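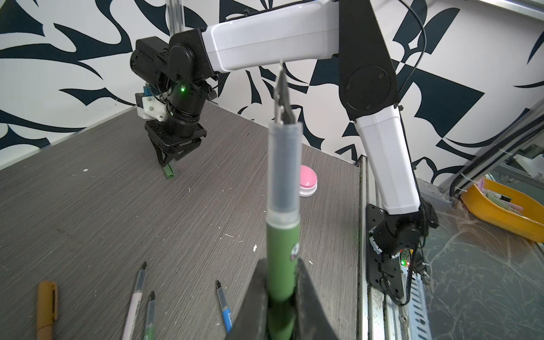 Pennywort replied:
I'd book the coach. We left ours to taxis and there are only two firms in Brivham that will go out as far as the farms after eleven. My aunt and uncle got back to the hotel at ten to two.

Re: Coach for guests or leave them to it?

marlowe_b wrote:
Thanks Pennywort. For anyone joining on this page, we're getting married in May at a barn outside Brivham, ceremony at the church in town first, then seven miles to the barn. Most people are staying in town. I've had two quotes for a 49-seater. Drikell want £1257 for both trips, church to barn and barn back to town at midnight. Kaltero want £1357 but that includes waiting time if the speeches overrun. My fiancé thinks it's mad money for fourteen miles of driving.

Oddsocks77 wrote:
I'm with your fiancé. They're adults and they all have phones. Put the taxi numbers on the invitation and tell them to book early. We did that and spent the money on a better photographer.

Pennywort wrote:
Were you near a city though, Oddsocks?

Oddsocks77 wrote:
Edge of one, yes. But people do sort themselves out. Half of ours shared lifts with someone who wasn't drinking.

Benedicta Bawa wrote:
It depends very much on the lane. If it's the barn I think it is, the last half mile is single track with a cattle grid, and a 49-seater won't get down it. Ask both firms if they have been to the venue before. When my sister got married out that way the coach stopped at the top and everyone walked down in their good shoes. In the rain.

marlowe_b wrote:
It is a single track! I'll ring the venue. Neither firm asked me about access, now I think of it.

hattie.r wrote:
Have you thought about a minibus doing several runs in the evening? We had a 16-seater going back and forth from half nine until half twelve. Older relatives and people with babies went on the first one and the dancers went on the last. With one coach at midnight you've got people sitting on their coats from ten o'clock waiting to go home.

Oddsocks77 wrote:
That I would pay for. One big coach at midnight is the worst of both.

Pennywort wrote:
Disagree, the runs only work if somebody is in charge of them. At my cousin's the last minibus went with 5 people on it and then a whole crowd came out looking for it. A coach at a set time is easy to understand. Print it on the order of service and get the band to say it before their last set.

hattie.r wrote:
We charged nothing and still had people wandering off and ringing their own cab, so you do lose a few seats whichever way you do it. Ask everyone on the RSVP if they want a place. Ours went down by nearly a third once we asked properly.

marlowe_b wrote:
We hadn't asked on the RSVP. They've not gone out yet so I can add a line.

Benedicta Bawa wrote:
Also check what happens if you have to change the date. Everyone I know who was meant to marry this year has moved theirs at least once. Get it in writing that the deposit moves with you, and ask what the smaller vehicle would cost if your numbers have to come down.

marlowe_b wrote (December 24, 2020):
Quick update before we shut the laptop for Christmas. The venue say nothing longer than a 33-seater gets down the lane – so thank you Benedicta. Drikell don't have one. Kaltero do, and the deposit is £173, which they'll move once without a fee. Two trips back, half ten and midnight. Fiancé still says taxis but he has agreed to ring round and see if he can get any booked.

Oddsocks77 wrote:
Let us know how he gets on. I still think you'll have empty seats at half ten.

Pennywort wrote:
You won't. My lot would have been queuing for it by ten.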